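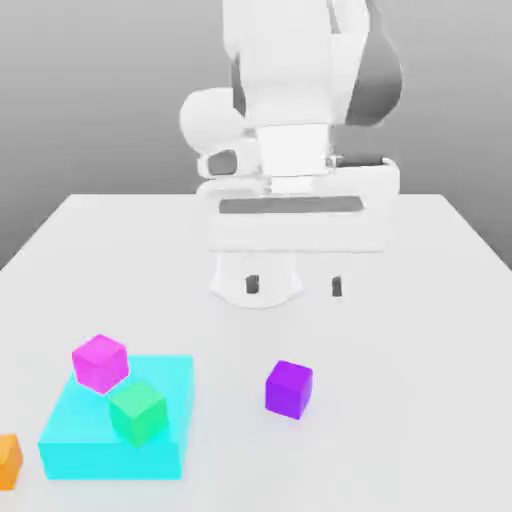

The other coach says the girls stop talking as soon as they lose the ball, and he would like the pressing game to come before the passing game next time. I write it first so I don't forget it. I think he is right for the second group. For the first group I'm not sure.

Training notes, September, start 6 pm

Pitch: the lower one at Brestness, half of it only. The grass is long near the far goal and the ball dies there, so I moved the small grids up to the centre line.

Warm up. Passing in pairs, then the same with a turn. I planned ten minutes and gave them fifteen. They still receive with the closed body. When I say "open up" they turn the head but the hips stay. Maybe I need a different word for it.

Main part. Three zones, 6 against 2 in the middle zone, ball must go out to the other side before the whistle. I let each round run 90 seconds. First rounds very poor, all passes went short and to the same side. Then I made the middle zone wider by four steps and it was better. Keep the wide size. The defenders were tired quickly, change them every round and not every second round.

Question from the sideline: do we count a goal if the ball goes out by the goalkeeper? I said yes. Must decide before we play Trorkier, they use the keeper a lot and we should be used to it.

Game at the end. I tried 432 in the nine a side, with the wingers dropped as midfielders. Good when we had the ball. When we lost it there was a big hole behind the left midfielder, the same hole as against Enriquez. I did not stop the game to correct it, I wanted to see if they find it alone. They did not.

To do: bibs are short, ask Cluvuline if the new set is ready. Pump the balls before and not during. Pressing game first for group two, with the wide grid.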